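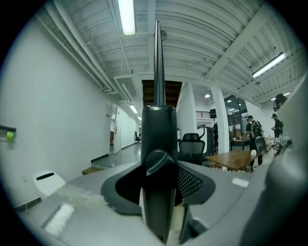 Fluorescent tubes hum and flicker after rewiring, office with exposed conduit

Asked May 12, 2011

Ceiling is painted white with surface conduit and long tubes. One tube flickers for nearly 4 minutes from cold. Electrician blames the starter. Floor is stone-look, walls bare. Would a soft finish cut the echo as well?

Answer 1
Starter first, then ballast. Swap the starter with one from a good fitting — if the fault moves, you have found it. Isolate at the board before touching the ballast.

Answer 2 (Durkthorpe)
Echo is a separate matter. Hard floor and bare plaster reflect most of it. Carpet tiles help, but check trailing leads first. A power strip on the floor by the wall, with black cables tangled round it, wants lifting before anything is laid. 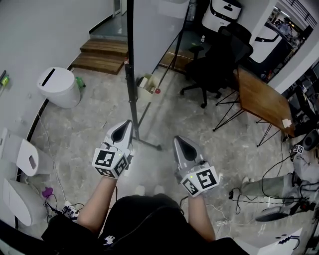

Conduit can hum too if a saddle is loose. Press each run by hand. On the echo, a whiteboard stood upright on that grey marbled floor is one more hard surface. Felt on the back might help.

Answer 3
just go LED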